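3.2 Getting to the church

Most people we talked with in Kudelcombe come to worship on foot, and they were glad to tell us about the walk – hills, shortcuts and all.

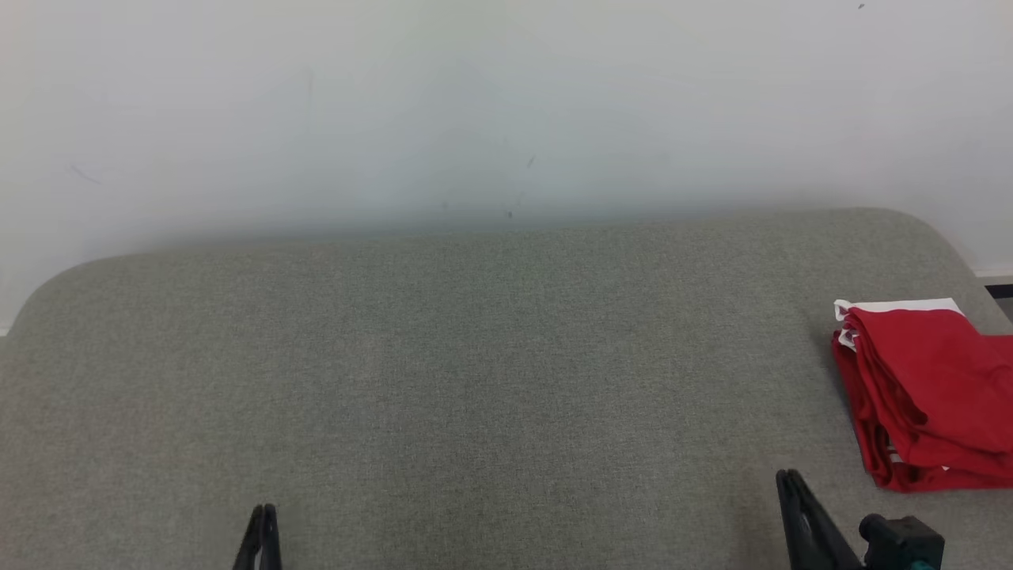 Figure 4. Fabric-covered tabletop against a pale wall.

Parking on Dinard Street is free after 3, which helps the older families a good deal, though the side door stays locked until the evening service.

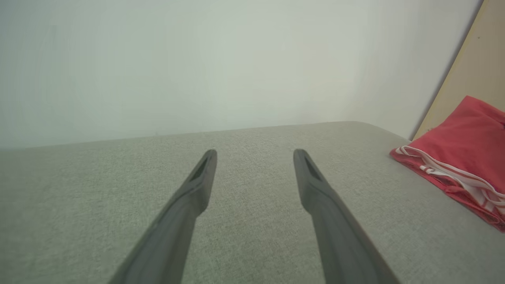 Bok-nam Geum felt that the bus mattered more than the parking, and that 2 more stops would fill the back pews.

We return to the bus routes in Section 4.
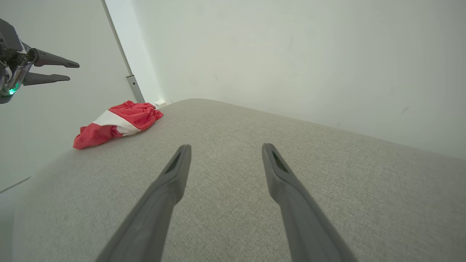 Figure 5. Gripper fingers over light gray woven fabric.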